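Kenska starts second round of pick recording at Sovitz warehouse

Posted 29th June

Kenska has gone back to collecting. The small picking outfit said this morning that a second round of recording is under way at the Sovitz returns warehouse, same aisle as in March, more shifts this time. Goal is 900 hours of picks by the end of the run. The first round stopped at 400.

For anyone who missed the March item: Kenska builds the software that decides where a suction arm should touch down when it reaches into a carton of mixed goods. Salian is the name of the model. It learns from recorded picks, good and bad, and the company has said all along that the bad ones were in short supply. Operators tend to fix a miss before it gets written down. Understandable, not much use to a learning system.

So new rules for this round. A failed pick stays in the record. The operator lets the arm finish its move, tags what happened, and only then steps in. Slips, double picks, a cup that lands on a fold in the wrap and never seals — all of it kept. The tags have been cut down to 8, from a list that ran to two screens in March and that operators were by all accounts skipping half of.

The goods are what Sovitz gets back in the mail. Long narrow boxes, small square ones, glossy printing next to plain. Cartons are packed by hand before each set, and the packer is told to leave things crooked. No lining up with the walls. Wrap goes in too, the clear crinkly kind, which throws highlights all over the place and was the single biggest cause of wrong touch points in the first round, according to Kenska's own write-up. Clear wrap was in one carton out of every 8 back then. Now it's in most of them.

Corners are the other headache. An item that sits diagonally with one end close to the wall leaves the arm little room, and the March model kept going for the middle of the top face whether or not the bracket above would clear the carton. Operators this time have been asked to show it other spots. Off center, near an edge, sometimes right by a corner. Some of those won't hold. They get recorded anyway.

Printed faces matter as well. A barcode or a block of small text can read as an edge to the model, Kenska says, and it wants plenty of picks where the tool comes down beside print, on top of print, and well clear of it. Same item, turned, again. Slow going. A full set is 70 picks and then the carton is swapped out.

Labeling is handled by Gudo, which did part of the work last time. It gets the recordings overnight and sends back marked touch points and item outlines. There was a backlog in spring and Kenska isnt saying how long it got, only that the recording side will now pause if labeling falls too far behind. Sovitz asked for that. Its floor space is tied up for as long as the stations are there, and the autumn returns peak needs the aisle clear.

What Sovitz gets out of it: first use of the trained model on its own line, plus a say in which goods are covered. It has asked for soft bags to be added. Kenska says not this round. Bags need a different cup and a different set of tags, and mixing them in halfway would muddy the numbers from the boxes. Maybe a third round. Nothing signed.

Results from March are still only partly out. The company published the pick rates for plain cartons and held back the ones with wrap, saying there were too few of them to mean much. Fair enough, though it leaves the more intresting question open. Both sets are due together once this round is labeled, and Kenska says it will print the misses by type next to the successes.

Will the recordings be shared? A portion, yes. Kenska repeated its plan to release a sample set to other groups working on bin picking, item labels blurred where Sovitz's customers could be traced from them. Format same as the March sample, so existing readers should open it without changes. No word on license terms yet, and no release date either. We asked about both.

One practical note for warehouse staff who read this page. The aisle behind the stations stays open for foot traffic but carts go round the long way until the run is over, and please don't take cartons off the shelving next to the arms. They are sorted by set, even if it dosen't look like it.

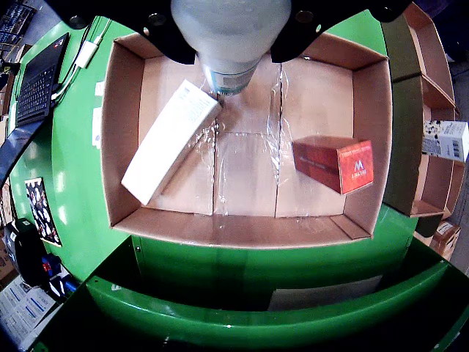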